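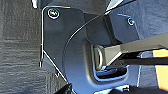
One buyer wrote to us in May that she had stopped paying for the big channel package, and that the Gresent receiver now gives her all the news and the films she used to watch, only without the monthly bill. She still keeps one small subscription for her father, who follows the wrestling. The receiver has a slot for this card also, so both of them use the same box.

Janell Gresent satellite receiver

The Gresent is a small receiver for free and paid satellite television. It is made for homes which have a dish on the roof or the balcony already and a television that is still good, but whose old receiver cannot show the high definition channels any more. You connect the dish cable at the back, the HDMI cable to the television, and the power. The first search for channels starts by itself when you have chosen the language of the menu and your satellite.

The box is sold under the name Janell and comes to us from the importer Değirmenci, who also keeps the spare parts. Price is $59 with the remote control. The antenna cable is not in the box.

Watching and recording

The Gresent has 2 tuners. You can record one channel and watch another one, also when they come from different satellites, if your dish has the right head for it. With a single cable from the dish the second tuner is limited to channels of the same group as the first. We get many questions on this point, and we ask you to look at your dish head before you order. If there is only one output on it, you will need either a new head or a little patience with the recordings.

Recordings are saved on a USB drive that you connect at the front. The drive must be formatted in the receiver before the first use, and formatting deletes everything which was on it. A normal memory stick works for pausing a program, but for long films we advise a real hard drive with its own power supply. Some very cheap sticks are too slow and the picture will stop every few seconds. The receiver shows a warning in this case.

Paid channels from an operator can be recorded only when the operator permits it. Some of them permit it for a limited time, and some do not permit it at all. In the guide a small lock is shown next to such programs.

Channel lists

There are four favorite lists, and every one can hold 300 channels. You can give them your own names, for example "Children" or "Sport", and lock a list with a code. Moving channels with the remote control is slow when you have many of them. It is easier to save the list on a USB stick, put it in order with the free editor on a computer, and load it back. The editor is on the Skellberg support page, where also the newest software for the receiver is kept.

Please do not load software meant for the older Gresent with the display of four digits. It has a similar name but a different main board, and after a wrong update the box must come back to us.

The program guide shows seven days, when the broadcaster sends so much. Several smaller channels send only the present program and the next. We cannot change that from our side. 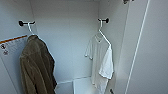

White wardrobe compartment with black hooks, door open

Card and subscription

The card slot accepts the cards of most operators who still give out a separate card. Operators who bind the card to their own receiver will not work, even if the card fits in the slot. Before you cancel or change a contract, ask the operator if he allows a receiver of your own. Get the answer in writing if it is possible. We sell the receiver only and have no agreement with any operator, therefore we cannot activate a card or help with a payment.

Technical data

Reception: DVB-S2, HD and standard definition
Tuners: 2
Outputs: HDMI, optical audio, AV jack for older televisions
USB: one at the front, one at the back
Network: cable; wireless with a separate adapter
Hard drive: not included, external only
Menu languages: 33
Power: external adapter, included
Color: black

Questions before you order

Does it play internet services?
It plays radio stations and some free video pages over the network. The large paid services are not on it, and they are not planned.

Can I use it for cable television?
No. The Gresent is for satellite only. For cable please see the Gresent C in the list under this text.

My dish turns with a motor. Is it supported?
Yes, the motor is set in the menu Installation. Put in your location first, otherwise the positions of the satellites will be wrong.

What if the remote control is lost?
A new one can be ordered separately. The buttons at the front of the box change the channel and the volume, but the menu cannot be opened with them.

Delivery and return

Orders placed before 2 p.m. leave our store on the same working day. You can return the receiver if the seal on the card slot is unbroken and all the parts are in the box. If a receiver is faulty, write to us first with the serial number from the label under the box, and we will send you the return form from Değirmenci.

Related items

Gresent C receiver for cable television
Gresent remote control, replacement
Skellberg dish head, single output
Skellberg dish head, twin output
Skellberg antenna cable with connectors
Janell wireless adapter, USB
Janell power adapter for Gresent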